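3.2 Laundry task

The loading task was set up in the shared workshop at Grirnenholm. The robot works low down, between basket and drum.

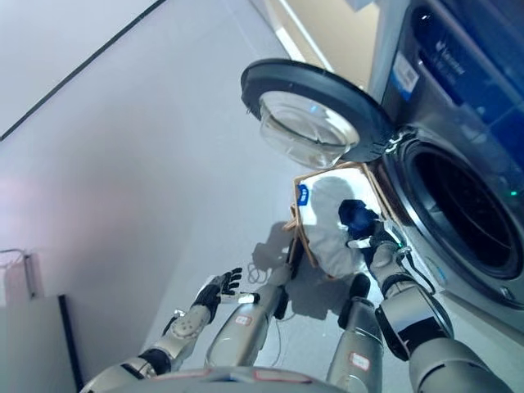

Why was laundry chosen? Cloth changes shape with every grasp, so a fixed grip plan is of little use.

Fourie set the wrist force limit in January and left it unchanged for all 100 trials. 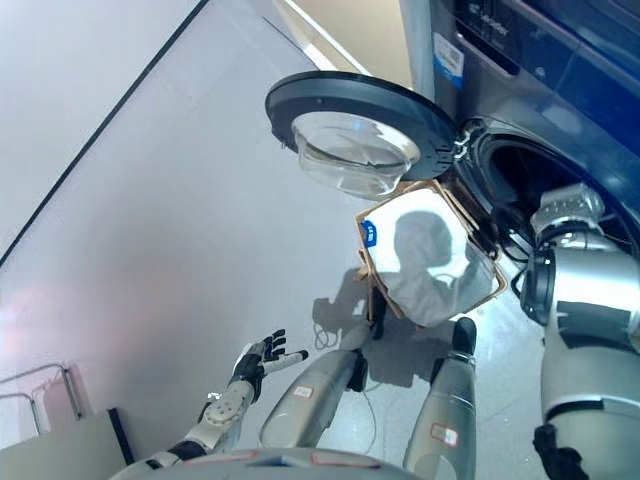

Figure 2. Loading task, right arm at the drum.

Arm paths were planned by Dönmez. The open door narrows the approach, and the path keeps the right forearm clear of it.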